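Chapter 4
Reading a Street

Before You Start

I walked down the same street to school for years and couldn't have told you one true thing about it. I knew where the mean dog lived and where you could buy ice, and that was my whole map! Then I took a class with Anong Hemmin, who sent us all out with a pencil and told us to come back with a page of notes on the street where we slept. Mine had four lines on it. She wrote "And the ground?" at the bottom and handed it back.

So that's where we're going in this chapter (the ground, and everything that stands up from it). In Chapter 3 we worked with maps, where a street is a line with a name on it. Now we get down to eye level, where a street is a surface, two edges, and a lot of people making small decisions about where to put their stuff.

We'll use three words over and over, so let's get them settled.

The roadway is the part meant for wheels. Look at what it's made of, whether it's been patched, and whether anybody has painted on it.

The edge is where the roadway stops. It might be a curb, a sidewalk, a strip of weeds, or just the foot of somebody's wall. My students always want to skip the edge and get to the buildings, and I always send them back.

The frontage is whatever faces the street: walls, gates, shops, balconies, hedges. Some frontage is open, meaning you could talk to a person through it, and some is closed. A long plain wall is about as closed as it gets. A row of flowerpots by the road counts as open in my book, though Usa Yensuk, who taught this course before me, argued with me about that for an entire lunch and I don't think either of us gave an inch.

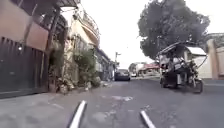
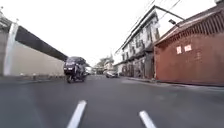
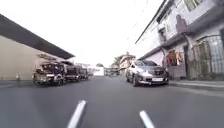 Figure 4.1 Asphalt, walls and parked cars. Look for the edges first.

Now, width. People will tell you a street is wide or narrow as if that were the end of it, but the width you can use changes all day long. Park one car at the curb and you've taken a bite out of the roadway. Park a line of them and you've pretty much moved the edge! The paint doesn't move and the curb doesn't move, and still the driver coming through has less room than the map promised.

When my class did our first street count in Kukby, we stood at the corner of Chuensuk Lane one morning in September and wrote down everything that passed in 15 minutes. We got 93 motorcycles and 124 people on foot, plus a man pushing a refrigerator on a cart, which started a long discussion over which column he belonged in. (We made him a column.) We'll come back to those numbers in Section 4.3, where you'll turn them into a chart.

You'll also meet Olley, the town I made you draw from memory back in Chapter 2. Hang on to that drawing. You're going to lay it next to the real plan, all 352 house lots of it, and I promise everybody gets the corners wrong.

What You'll Need

A pencil, a notebook that fits in one hand, a watch, and shoes you like. Stay on the sidewalk, or right against the wall if there isn't one, and go with a partner. Please don't write while you're crossing.

4.1 Starting With the Ground

Pick a stretch of street you can walk in five minutes. Go down one side and come back on the other, and the first time through, write only about what's under your feet. Cracks, patches, paint, drain covers, the place where the color changes. Put a star next to anything that looks newer than what's around it, and bring the page to class.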